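## 4. Placing and connecting the Gorken 18 subwoofer

Most of what you have read about subwoofer placement was written by people who never saw your room. Treat the steps below as a starting point, and trust your ears over any diagram, including ours.

### Before you start

- Turn off the amplifier and the subwoofer at the switch. Standby does not count.
- Have a second person ready for the lift.
- Keep the foam corners. You will want them if the unit has to go back.

**Caution:** Do not lift the cabinet by the driver ring or by the rear panel. The rear panel is held by screws meant to seal it, and they are not load points.

### 4.1 Choosing a spot

1. Put the subwoofer on the floor near the front speakers, with at least a hand's width between the rear panel and the wall.
2. Play something with a steady bass line that you know well. Skip the demo tracks that came with your streaming app. They are picked to sound good on anything.
3. Sit where you normally sit. If one note booms and the next one disappears, move the cabinet along the wall a foot at a time and listen again.
4. Try a corner only if the bass is still thin. A corner makes everything louder, and louder is easily mistaken for better.

**Note:** Isolation feet are sold with large claims attached. On a concrete floor we have heard very little from them. On a suspended wood floor they may cut down on rattles in the room below, so borrow a set before you buy one.

Hard surfaces close to the speakers deserve more attention than feet do. A bare tabletop between you and the front pair reflects sound upward, and a folded blanket laid across it will tell you in a minute whether that matters in your room.
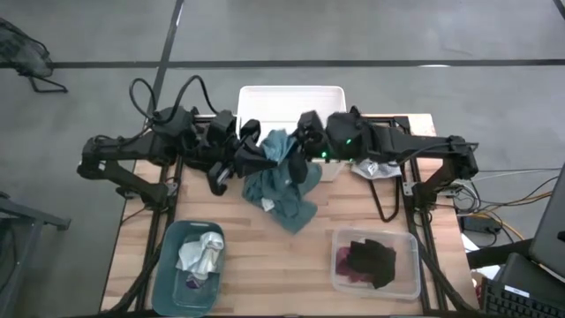
### 4.2 Connecting the cable

1. Run a single RCA cable from the SUB OUT socket on the amplifier to the LFE input on the subwoofer. Any shielded cable of the right length will do. We sell the Durkach cable and it is well made, but we can't tell it from a plain one in a blind test.
2. If your amplifier has no SUB OUT, use the speaker-level inputs. Match red to red and black to black on both channels.
3. Keep the signal cable away from the power cord. Where they have to cross, cross them at a right angle.
4. Plug the subwoofer into the same outlet strip as the amplifier. If you hear a hum, unplug the signal cable first and see if it stops.

**Caution:** Never connect the speaker-level inputs and the LFE input at the same time.

### 4.3 Setting level and crossover

1. Turn LEVEL all the way down and switch the subwoofer on.
2. If the amplifier handles bass management, turn CROSSOVER to its highest mark, 200 Hz, and leave it there. If it doesn't, start near the middle of the dial.
3. Raise LEVEL slowly until you notice the subwoofer, then back off a little.
4. Flip PHASE between 0 and 180 and keep the setting with more bass at your seat. If you can't hear a change, leave it at 0 and stop worrying.
5. Live with the result for 3 evenings before you touch anything.

**Note:** The Peltonen room correction app can be run after step 5. Save your manual settings first. It does a fair job with peaks, but it also tries to fill deep nulls with extra power, and no amount of power will fix those. If error 2440 appears, the microphone level is too low. Raise it and run the sweep again.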